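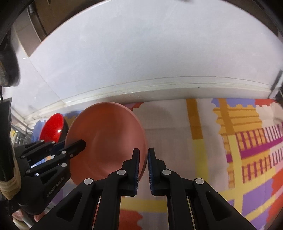

According to Tania Weerasinghe, commenting on the first draft of this section, a plate is treated in most household studies as a flat object, and everything that happens to it while it is standing up is left out of the record. She asked that the upright position be given a heading of its own. The present section follows that request.

Figure 2. Pink plate with a raised rim, standing nearly upright and held at its edge.

4.2 Plates on edge

Between the sink and the shelf a plate passes through several positions. It is washed at a slant, drained upright, dried in whatever position suits the person drying, and stored either flat in a stack or on edge in a rack. The coding scheme used in the Flurndale kitchens originally recorded only the first and last of these. After the comments of Weerasinghe and a second reading of the field notes, a separate code was added for any plate standing or held on its edge, whether supported by a rack, by another plate, or at the rim alone. The position in Figure 2 falls under this code.

The revised scheme was applied to all 718 plate movements logged in the two kitchens. A movement was defined as the interval from the moment a plate left one resting place to the moment it was released in another. Turning a plate over in the hand was not counted as a separate movement. Where several plates were carried together, the group was entered as one movement and the position of the front plate was coded. This rule was adopted for simplicity, and it hides some variation, particularly in mixed loads where saucers were slipped in behind larger plates.

Plates were sorted by the form of the rim. The distinction matters a good deal more for upright handling than for stacking. A plate with a raised outer rim and a shallow well, such as the one in the figure, offers a narrow edge that can be pinched from front and back without touching the well. A plate of the coupe type, which curves upward in one sweep from the center, has no clear boundary between rim and well, and the coders often disagreed about where it was being held. Plates with a wide flat rim were the easiest to code. They were also the most likely to be placed in the wrong slot of a rack, where the rim of one plate came to rest against the face of the next.

Color and finish were noted but were not used in the analysis. Both kitchens contained a mixture of white and colored plates, and the residents tended to group them by color when the cabinet allowed it. In the larger kitchen this produced a habit of storing the colored plates on edge at the front of the cabinet and the white ones flat behind them. The arrangement was convenient for everyday meals. It was less so for guests, when the flat stack had to be brought out past the rack.

Storage was of three kinds. The first was the plain stack on a shelf. The second was the Gruvness rack, a fixed insert with slots of equal width, fitted in the lower cabinet of the larger kitchen. The third was an open drainer beside the sink, which had been intended for temporary use and had become, for several of the smaller plates, a permanent home. Plates in the drainer were rarely moved to a cabinet at all. They went from the drainer to the table and back to the sink, and the residents described them as "the ones out," meaning the set in current use.

The slot width of the Gruvness rack caused difficulty in coding as well as in use. Thin plates leaned in their slots, and deeper ones had to be tilted before they would enter. A leaning plate was coded as upright if its lower edge was in the slot and its face did not rest on another plate. If the face did rest on another plate, the position was coded as slanted. Sewwandi Kumarasinghe reviewed the borderline entries separately and changed the code in a small number of cases, mainly for plates at the end of a row, where the last slot is bounded by the side of the rack.

Holding at the edge was divided further by the number of contact points. A one-sided hold has all contact on the same part of the rim. A two-sided hold has contact on separate parts, as in Figure 2, where the plate is held at the lower right of the rim and also at its left edge. In the logs, two-sided holds were found chiefly at the beginning and end of a movement, when a plate was being drawn out of a slot or lined up with one. One-sided holds were more common in the carrying phase, particularly with small plates. No attempt was made to judge the firmness of a hold, and the scheme should not be read as a measure of skill or care.

The earlier Gilotetti inventory, from which our list of tableware types was adapted, gives only one entry for dinner plates and one for side plates. We kept both entries and added the rim form as a second field. The soup plate remains a problem. Its well is too deep for it to be grouped with the shallow plates, yet the residents stored it with them and spoke of it as a plate. It has been left in the plate category for the counts and is marked separately in the appendix.

Two limits of the material should be stated. The logs were made in July, when cold meals were frequent and the larger serving plates were seldom used, and the upright code may therefore be represented mainly by small and medium plates. In addition, both kitchens had a drainer on the left of the sink. The residents of the smaller kitchen had moved theirs from the right shortly before the study, and their early entries show a number of plates set down on the bare counter where the drainer used to stand. These entries were retained and coded as flat.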